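Buns go flat and wrinkly in an electric steamer pot
Posted in Small Appliances, May 2020

talorley_kitchen
I've been making plain white buns in one of those small electric pots with a steel steamer basket on top. Dough is 300 g flour, a packet of yeast, a spoonful of sugar. They look great through the glass lid. Then I lift it and at least one sighs and goes down like my plans for the year. 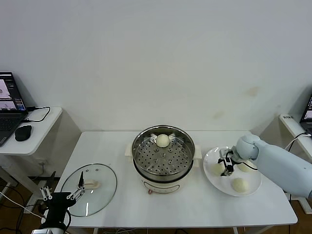

I've tried a longer rise and a shorter rise, and I've tried not looking, which is hard with a glass lid. The flat ones taste fine but my family has started calling them coasters. What am I doing wrong?

Brandão
Probably the lid, or rather how fast you take it off. Turn the pot off, leave it alone for five minutes, then tip the lid open a crack and wait one more. Also wipe the inside of the glass before you start. Drips land on the dough and you get those sad shiny dents. If your knob goes all the way up, don't use all the way up. Medium for 10 minutes is plenty for small buns.

wodero
Buy a bamboo one.

Vevis
Bamboo does help with drips, but I wouldn't spend money yet. Overproofed dough collapses however politely you treat the lid. Poke one before it goes in: if the dent stays put, you waited too long. And leave space on the tray. I crammed in a whole batch from 500 g of flour once and served it as a loaf.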